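Quiénes somos

Flarkis es una empresa de análisis estadístico aplicada al baloncesto. Trabajamos con clubes de formación y ligas regionales que necesitan datos de partido homogéneos y no disponen de personal técnico propio.

La empresa fue constituida por Pendo Khaemba, responsable de modelos, y Orhun Akbulut, responsable de captura y control de calidad. La plantilla actual es de 15 personas, repartidas entre la sede central y la oficina de Kurtuluş.
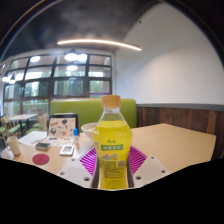
Botella de plástico transparente con líquido amarillo y tapón de rosca.

Nuestro producto principal, Pleltach, registra posesiones, localización de tiro y rotaciones. Cada partido es codificado por dos operadores independientes; las discrepancias se resuelven antes de publicar la ficha. El archivo contiene unos 3000 partidos, consultables por equipo, categoría y temporada.

Fladov es el módulo de informes. Genera resúmenes por jugador y por quinteto, con exportación en CSV y PDF.

Las solicitudes de acceso se tramitan a través del formulario de contacto. Las ligas deben indicar el número de equipos y el formato de competición.

Última actualización: 2020-06-09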